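Dismantling and Sorting of Retired Desktop Computers: Order of Work and Condition Checks

1. Introduction

This report covers the practical part of our second-year module on equipment reuse. The task was to write and test an order of work for taking apart retired desktop computers so that the usable parts can be returned to stock and the rest sorted by material. The computers came from the teaching rooms at Limwood College, which replaced its machines in July. The batch held 52 units, all of them tower or desktop cases with a removable side panel and a plastic front.

Earlier groups had worked from a single sheet of notes that gave the parts to be removed but did not give an order. Parts were sometimes pulled before their cables were free, and memory was put into mixed boxes with no record of which board it came from. The present report sets out a fixed order and states what is checked at each stage.

2. Working position

All inside work is done with the case on its side and the open face upwards. The slotted aluminium table was chosen over the wooden bench because the case can be held against a stop bolted into the slots. With the case flat, the memory, the processor and the expansion card can all be reached from above, and a dropped screw stays inside the case.

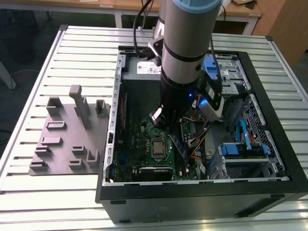
Wing-sze Ko
Second-year student, Electrical Maintenance and Reuse

The mains lead is removed before the case is laid down. The power button is then held in for a few seconds and the wrist strap is clipped to bare metal on the chassis. The side panel is taken off and marked with the unit number in pencil on the inner face.

Memory modules are the first parts to be handled. Both end clips are opened fully and the module is lifted straight up, held by its short edges. If one end rises before the other, the lower end is pressed free at its clip and the module is not twisted. Each module goes into its own antistatic bag with the unit number and slot written on the label. Slots are recorded from the one nearest the processor outwards.

The expansion card, where fitted, comes out next. The retaining clip at the rear is released before the card is lifted. Cards with bent brackets are kept, as the bracket can be changed.

3. Plastic panels and the outside of the case

Plastic parts gave more trouble than the electronic ones. The panels are held by moulded tabs and slots, and the older plastic had become brittle. In the first trial, 3 panels were damaged by levering from the wrong side. The revised method is to release one edge completely and then swing the panel away from the metal, keeping the hands clear of the tabs. A panel with all its tabs whole is graded A. A panel with one broken tab is graded B and may still be refitted. Anything worse goes to plastic recycling.

The back plate is checked while the tower is upright. The power inlet is looked at for burn marks or bent pins, and the USB and PS/2 ports for crushed shells. Dust in the ventilation holes is brushed outwards, never blown in.
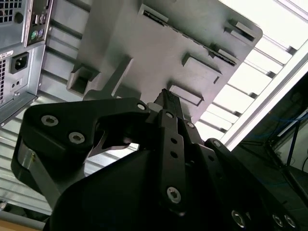 4. Processor, board and power supply

The cooler is removed with the board still in the case. The fan lead is unplugged first, from the header marked FAN_CPU on the Dell boards. The cooler screws are loosened in diagonal pairs, half a turn at a time, until all are free. The cooler is then turned slightly to break the grip of the old paste and lifted off. Paste on the processor lid is wiped away with a lint-free cloth and alcohol. Light scuffing of the lid is accepted. Paste or fluff in the socket is not, and a board in that state is set aside for cleaning.

The lever is released and the load plate is opened fully before the processor is touched. The processor is lifted by its edges only. The socket contacts are then examined under the bench lens, and the plastic cover is fitted straight away.

The capacitors beside the socket are checked for domed tops or leaked residue. Any board with either fault is rejected without a power test. Power supply wiring is left tied to the chassis until the board has been passed, so that the same supply can be used for testing.

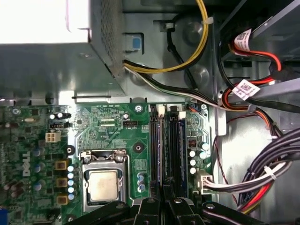

CONDITION CHECKS AND RESULTS

Of the modules tested, 79 passed the overnight memory check and were entered in the Bellamy stock file. Two boards were rejected for domed capacitors. No fault was found in any processor, though the number tested under load was small and the result should be read with that in mind.

Genivaldo Arruda, who supervised the practical sessions, asked for the bag labels to be made larger. This was done before the second trial. Reading errors fell, but the labels no longer fit the smallest bags, and a narrower label should be tried.

Time per unit was not recorded in the first trial, so no comparison of speed can be given. The main delay in both trials was the front panel. A stiff nylon tool with a wider blade would probably reduce it.

Related reports

Undora Workshop: Storage of Antistatic Bags and Trays
Sorting Mixed Screws by Thread and Head
Dilmont Bench Supply: Repair and Safety Test
Grading of Used Plastic Panels
Cable Recovery from Office Equipment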